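What we learned from a gripper that would not let go

Student project report, Hatotthorpe
June 2026
5 min read

The first thing to say is that our project did not do what the proposal said it would. The proposal promised a set of demonstrations good enough to teach an arm to put small household objects into a tray. We have a set of demonstrations. Whether they are good enough for anything is what most of this report is about, and my own view is that a fair part of them should be thrown away.

The fault

We used a pair of hand-held grippers from the Comden kit, one in each hand, each with a cable running back to the recording computer. The person works at the table and the software logs where each gripper is and how far its jaws are open. The logs are then turned into training data. The target was 300 recordings, and we reached it on paper.

The trouble was in the jaw reading on the right-hand gripper. In a number of recordings the value froze while the jaws were closing and stayed frozen for up to 11 seconds. The position of the gripper carried on as normal, so the recording looked healthy if you only checked the path. According to the numbers, the hand went to the tray, stopped over it and came back with the jaws still half shut. An arm trained on that would learn to carry an object to the tray and then keep hold of it.

It did learn that. In our first test on the arm it picked up the object, moved over the tray, waited, and swung back towards its start position still gripping. It caught the rim of the tray on the way and pushed it off the table. Nothing was broken and nobody was within reach, but the person at the stop button had been told to expect a release and was slow to press it. We logged it as a near miss. I think it should have been logged as an incident, and I said so at the time.

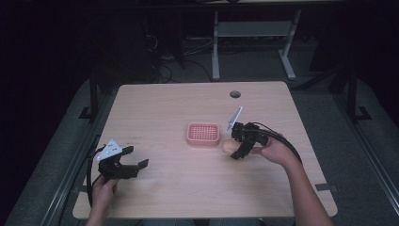 The usual explanation, and the one in the group's slides, is that the cable was to blame. The right-hand cable bends over the hand and along the forearm, and it does get pulled when you reach across. We swapped it for a spare and the next 20 recordings were clean. The slides stop there and call it solved.

I am not convinced. When we put the old cable back and tugged it on purpose, the reading did not freeze once. A bad cable ought to fail more when you are rough with it. The freezes also came mostly late in a session, which points to heat in the gripper or to the logging program filling up its buffer. We restarted the program when we changed the cable, so we changed two things at once and cannot say which one helped. This is a basic mistake and we all made it.

The Otach logger has a setting that repeats the last good value when a new one fails to arrive. It was on by default. Whatever caused the gap in the first place, this setting hid it. A missing value would have stopped the recording and we would have known in the first hour — a repeated value looks like a steady hand.

What we checked afterwards

We wrote a short script, Rotich, which goes through each recording and flags any stretch where the gripper is moving but the jaw value does not change at all, down to the last digit. Real readings always wobble a little, even when you hold the jaws still. It is a crude test and it found a lot. It also flagged a few recordings that look fine to me, and it will miss any freeze that happens while the gripper itself is at rest. That includes the moment over the tray, where most people pause before letting go, so I would not treat a pass from the script as proof of anything.

Changes made

The repeat setting is now off. The stop button is held by someone who has watched the previous runs, and they press on anything unexpected without waiting to see how it ends. The arm runs at reduced speed for the first tests of any new model. The logging program is restarted between sessions — a habit, I should add, that may simply be hiding the fault again.

Still open

The cause. To find it we would need to run the old cable with a fresh program and the new cable with an old one, for long enough that the late-session freezes have a chance to show. That is planned for August, if the room is free. Until then the flagged recordings are kept in a separate folder and should not be used for training, whatever the slides say.

2 comments
Share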